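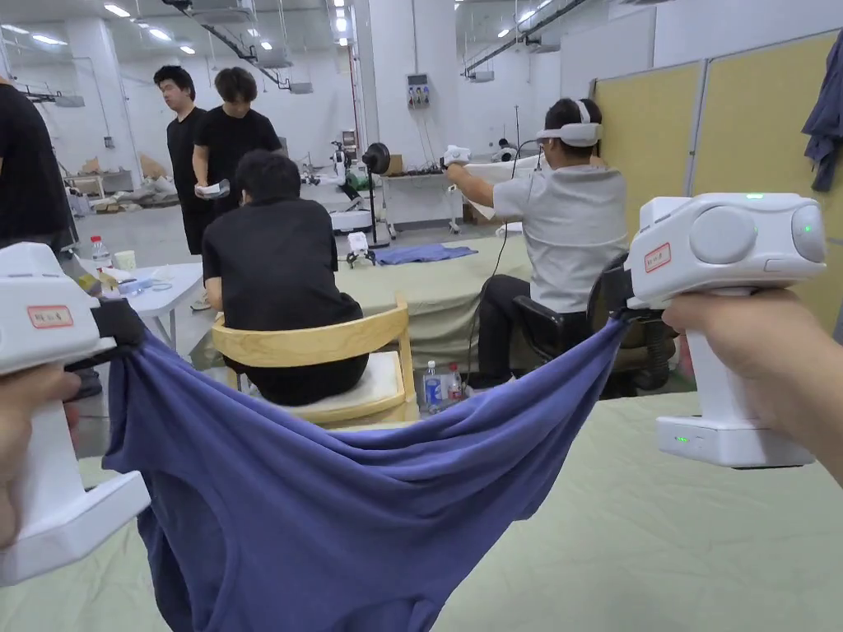
Most advice on folding T-shirts starts with the fold. It should start with the corners. A shirt pulled taut between two points creases diagonally from each point towards the middle, and the fabric between them sags. Fold it in that state and the creases go into the stack.

My view is that tension is overrated. Lay the shirt on the table, smooth it from the centre outwards, and leave the hem until last. Cotton jersey recovers well if it is left flat for a moment.

Gavin Galbraith prefers a sharp shake first and defends it at length. I accept this for towels. On a T-shirt it bunches the sleeves, which then have to be straightened by hand.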